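Ustbridge Forum > Manipulation and Learning > Methods
Thread: Written category labels as goals for a sorting task, some results and one doubt

dgiap
Posted Nov 24, 2021

Hello all. I am writing up a small study on sorting with a humanoid and I would like opinions before I fix the wording of the method section. The task is simple to explain. Two baskets are on a desk, each has a category written beside it by hand, and the policy must decide which object goes into which basket. We do not give the category as a command in text. It must come from the handwriting, through the head camera.
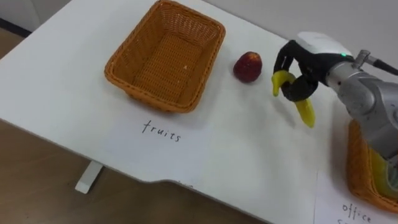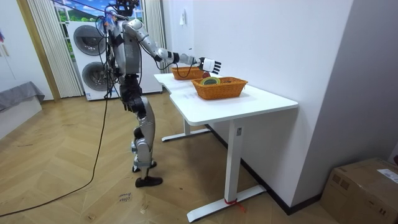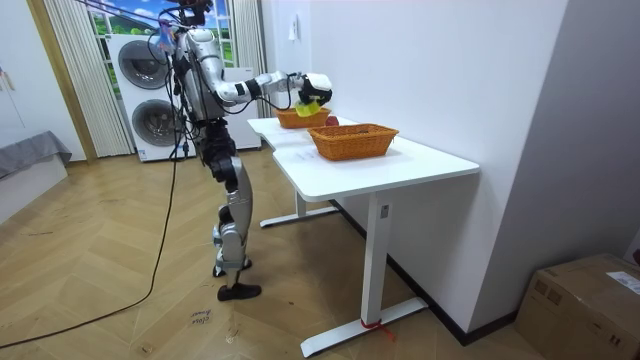
We compare two versions of the policy. Version A was trained with the labels always on the same sides. Version B was trained with the labels exchanged between episodes, so the position of the basket gives no information. Both saw 843 demonstrations by teleoperation, collected in July by me and my colleague Sơn Sầm. We call the set Prelladero, after the café where we planned it.

At test time we exchange the labels in half of the trials. A follows the side it learned and ignores the writing nearly always. B follows the writing in most of the trials, but not in all. When B is wrong, it is usually wrong from the beginning of the reach and does not correct itself later.

My doubt is this: can I write that B "reads" the label? Sơn says yes. I am not comfortable with the word.

quillmoth
I would not write "reads." You have two words in the whole study, and they have different shapes and lengths. A network can separate them by the amount of ink on the white. Did you test any word that was not in training?

dgiap
Yes, but only a little. We wrote "food" in place of "fruits" and the result was close to chance. So your suspicion is probably correct for new words. For the same words in another person's handwriting the result stays good. Four people wrote labels for the test, and none of them wrote labels for the training.

ssam
I am the Sơn in the first post, so please count me as biased. I want to defend the word a little. When a child knows two words by their shape, we say the child can read these two words. We do not say the child measures ink. The paper can say "reads two known words" and everybody will understand the limit.

quillmoth
Reviewers will not be so kind. They see "reads" in the abstract and stop there. Why not "conditions on the written label"? It is ugly but it is safe.

bresenska_lab
Agree with quillmoth about the abstract, disagree about the ink argument. If four new writers work, the amount of ink is a weak explanation, because people write with very different sizes and pens. The length of the word is a better candidate. Try a nonsense word with the same number of letters as "fruits" and see if B accepts it. If it does, you know what it learned.

dgiap
This is a very good control and I am a little ashamed that we did not think of it. "Office" has also six letters, so number of letters alone cannot separate our two labels. But the office label has a second line under it and the other has not. Maybe B only learned "one line or two lines."

bresenska_lab
Then that is your first control, before the nonsense word. Put both labels on one line.

ssam
We can do it this week. Diệp, please do not delete the old label sheets, I want to use the same paper.

heron_flats
Different question. How do you know the error is in the choice of basket and not in the recognition of the object? If it puts a banana in the wrong place, maybe it was wrong about the banana.

dgiap
We separate these in the analysis. For every object we have the pair of trials with the labels in both arrangements. If the policy is wrong about the object, it should be wrong in both arrangements. This happened in 9 pairs. All the other errors appear in one arrangement only, and for these I blame the label. I know this is not a perfect argument. A policy can be unsure about the object and fall on the correct side by luck.

heron_flats
OK, that is better than I expected. I would still report the pairs in a table and not only in one sentence. Also say what you do when the grasp fails. Some groups quietly drop those trials.

dgiap
Failed grasps are counted separately and repeated one time. If the second grasp also fails, the trial stays in the total as a failure. We took this rule from an old internal protocol by our colleague Quách, and I will put it in the appendix.

old_servo
I will be the unpleasant person. Why a humanoid for this? An arm on a table with one camera would give you the same result with less trouble. The question is about vision and labels. The legs do nothing for it.

ssam
For this experiment, you are right, the legs do nothing. But the head camera matters. The view moves when the robot leans, and the arm can pass in front of a basket or a label. With a camera fixed over the table, the label is much easier to keep in view. We wanted the hard case.

old_servo
Then measure the hard case. How often is the label hidden at the moment when the policy decides? If you do not know, "we wanted the hard case" is only a story.

dgiap
It is a fair point. We recorded the head view for all test trials, so I can mark in each one if both labels were visible at the start of the reach. I looked at 8 wrong trials this afternoon, after reading your message. In most of them one of the labels was partly outside the head view. It is a small number and I chose them without any system, so please do not cite me. But it agrees with what I wrote in the first post, that the error is present from the beginning.

quillmoth
This is more interesting than the "reads" question. If B is wrong when it cannot see the label, then it learned to use the label and has a perception problem. I would reorganize the paper around that.

ssam
I do not want to reorganize the paper.

dgiap
We will discuss it. My plan for now is: first both labels on one line, then the nonsense word, then the marking of hidden labels for all test trials, by two people who do not know the outcome of the trial. In the abstract I will write "follows a handwritten label," and Sơn can have "reads" one time in the discussion section.

heron_flats
Blind marking will be difficult if the annotator sees the whole video. Give them only the frames before the hand moves.

dgiap
Yes, I will cut the clips there. Thank you, I will post the table in this thread when the marking is finished.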